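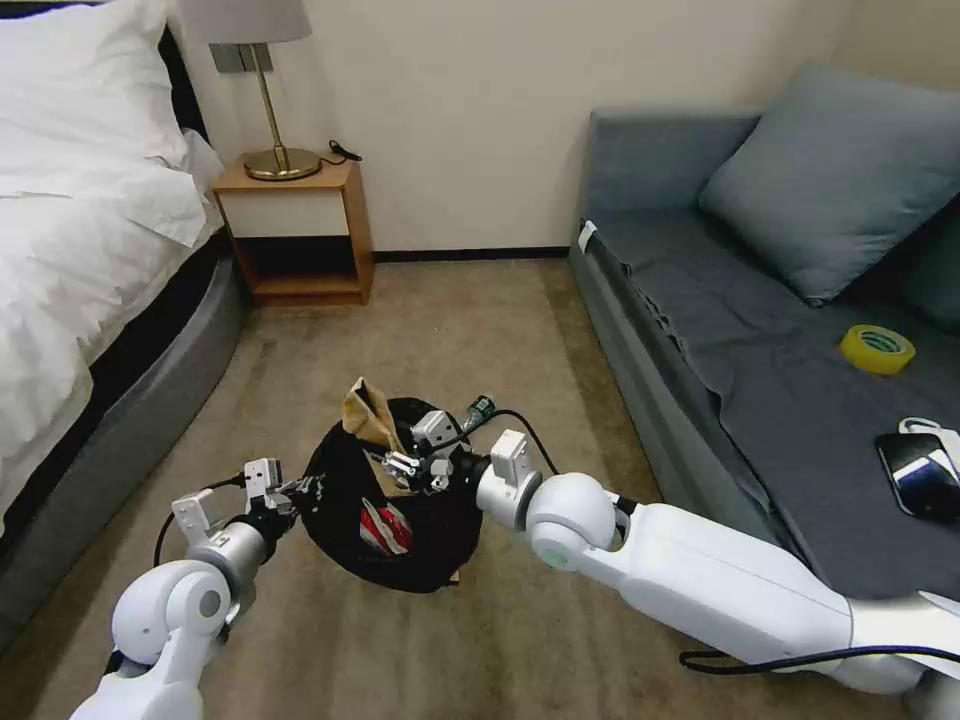

Soft-bag trial, guest room set: left gripper on the rim, right gripper reaching in.

Corari two-arm evaluation kit

The Corari kit is a matched pair of arms with a gripper at each wrist and a camera at head height, sold or leased to teams that need to compare end effectors on household tasks. Both arms run from one Skeltow controller. Grippers come off at the wrist, so the same arms can be used for every gripper in a comparison.

What is in the kit
Two arms, left and right
Two grippers of your choice, plus one spare set of fingertips
Head camera and mount
Skeltow controller, 2 channels
External cable set and strain clips
Printed trial sheets

Trial set used on this page
Our household trials are run in a furnished room with a bed, a nightstand and a sofa on carpet. The bag trial uses a black fabric bag placed on the floor between the arms. One arm holds the rim and the other works inside. We use a soft bag for this trial on purpose. It has no fixed shape, the opening sags, and a gripper that does well on boxes and bottles can still have trouble finding an edge on it.

Genalyn Marquez, who runs trials at Candora, adds this note on setup: "Set the head camera before you set the arms. If the far side of the bag opening is hidden at the start, move the camera up. Do not try to fix it by moving the bag closer, you only lose wrist clearance."

Cable routing
Cables run outside the arm shell and loop at the wrist. Leave the loop slack. A tight loop will limit wrist roll well before the joint does, and the controller logs this as a joint fault, so check the cable first. With the standard clips the usable roll is 180 degrees. With the short clips supplied on older kits it is 90 degrees. Short clips can be exchanged through the parts desk.
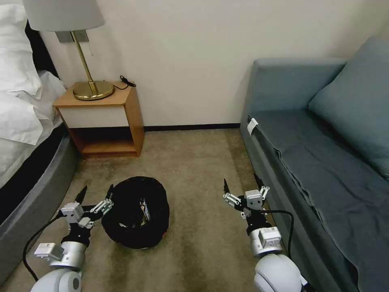

Both grippers beside the bag on the carpet, fingertips pointing up.

Choosing fingertips
Standard tips are the right choice for rigid items. For fabric, order the narrow tips. They slide under a fold more easily, but they wear faster on carpet and should be looked at after each day of floor work. Samonte tips fit the same mount — the screws are different, so keep the bag they came in.

Comparing two grippers
Run both on the same arm, with the same controller file, and swap only at the wrist. Put the bag down fresh for each attempt. Record a dropped rim and a missed rim separately. The trial sheets have a column for each.

Ordering
Kit, part number 289. Lead time is given when you order. Lease units go out from January with the current firmware. Narrow tips, long clips and extra trial sheets are ordered separately from the parts page. Returned lease kits must include both wrist adapters.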